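Review: the Royer hand gripper, tried at the Zullidska open day

I went to the Zullidska open day in September mostly to get my hands on the Royer. It's a gripper you hold yourself, with a camera on it, and you use it to record chores so that a robot arm can learn from them later. We've been thinking of getting two for the shop in Gekville, and the price had been holding me back. It's a little under 3,000 each before shipping.

Doors opened at 10 and there was a short talk first. Margaux Delaunay went over how the recordings get turned into training data, and she kept it brief, which I appreciated. After that you could sign up for a turn at one of the tables. Mine was set up like a corner of someone's living room, and the job was tidying: pick a thing up, put it where it belongs, let go, start over.

First, the grip. The fingers are soft and ribbed and they close evenly. Small light objects were easy. Anything flat was harder. I couldn't get under a thin item lying on the table without dragging it to the edge first, and Quentin Besson, who was running my table, said most people do the same.

Second, the weight. It's heavier than it looks in the catalog. I was fine for the first ten minutes and felt it in my wrist after that. Noel Cabanatuan has smaller hands than I do and had to stretch for the trigger. A second trigger size would fix this and I hope they make one.

The body is big, too. When you bring it down low it blocks a good part of your own view, so you end up leaning to one side to see what the fingers are doing. I got used to it by my third or fourth try. 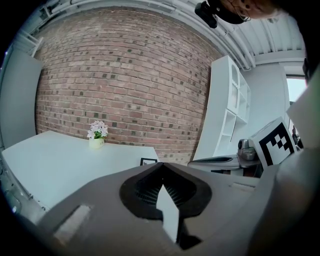

Setup was quick. Quentin restarted the whole thing once during my turn and we were going again in a couple of minutes. The software is plainer than I expected – a start button, a stop button and a list of your takes. You can throw out a bad take right away. The list showed 238 takes from that table when I sat down, and I added my share of bad ones.

What I didn't get to try was battery life. Nuno Morais told me they swap packs at lunch and don't think about it much, but I'd want to see a full day myself.

As for the open day, it was well run but crowded after noon. Go early if they hold it again. Parking is behind the building, and the coffee was free.

I'd give the Royer 4 out of 5. It does the job, it seems sturdy, and the fingers are better than the ones on the model we rent now. I took off a point for the weight and the trigger. We're ordering one to start with and will decide on the second after a month of use.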